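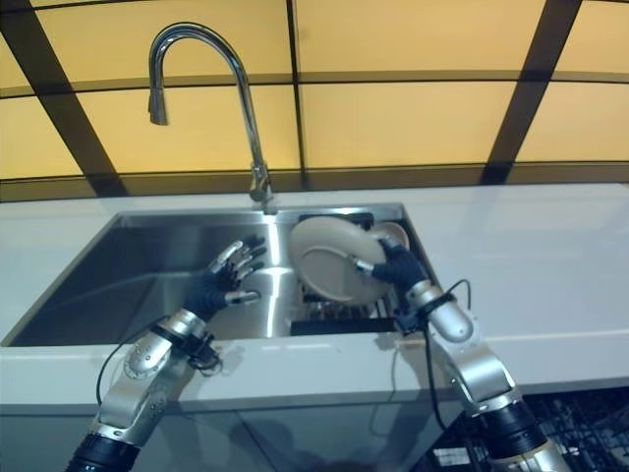
Put the rack in the sink

I have held a lot of opinions about kitchens over the years and dropped most of them. I used to want open shelves. I used to want a butler sink deep enough to bath a spaniel in. The one I'm keeping, and will defend at any dinner table, is that the dish rack belongs inside the sink.

Most people stand theirs on the worktop. We did too, for 14 years, in the flat on Umberg Street, and it ate the only decent stretch of counter we had. There was a tray under it, and under the tray there was always a ring of something grey. Then we moved, the new kitchen was smaller still, and one evening in December I picked up the rack in a temper and dropped it into the basin to get it out of the way of a pie. It fitted. It has lived there ever since!

What a difference it makes. The drips go down the plughole, where they were always heading. The counter is suddenly a counter again, and you can roll out pastry on it, or leave the newspaper there without it going wavy at one corner. And the plates stand up on their edges at the very spot where you rinse them, so the whole job happens within the reach of your two hands: tap, plate, rack, next plate. I find it deeply pleasing, and I say that as someone who put off washing up all through her twenties.

The usual objection is that you lose half your sink. Well, yes, you do, and I've come to think half a sink is plenty. A full-width basin is an invitation to let things pile up. With a rack down one side there's room for one pan or a few bowls, so you wash those and get on with your evening. Roasting tins are the exception. On roast days I lift the rack out, do the tin, put it back and grumble a bit.

I feel strongly about the rack itself, too. Plain wire, please, in a dark coating if you can get it, because a pale one shows every splash of tea. No cutlery tower or swivelling spout, and none of those little pegs for wine glasses that don't hold wine glasses. Mine is a Bikar, the basic one, and my sister has the Sesex, which folds flat and which she loves, though I think the slots are too close together for a plate with a proper rim. Measure your basin before you buy either. I didn't, the second time, and had to take one back on the bus.

Then there are the plates, and here I know I'm on thinner ice. I like beige. Glossy beige, with a slight rim and a shallow middle, the sort your aunt might have had. White plates look smart in a shop and rather clinical under beans on toast, whereas beige is kind to everything: eggs, soup, a slice of cake at eleven at night. Ours came from Śliwiński, the hardware shop by the station, out of a box by the door, and I wish I'd bought more of them.

And leave them to dry by themselves! I've given up tea towels for plates altogether. Stand them up with a gap between, go and read something, and put them away when you next want the sink. Or don't put them away. Two plates in a rack, ready for tomorrow's lunch, seems to me a perfectly good state for a kitchen to be in.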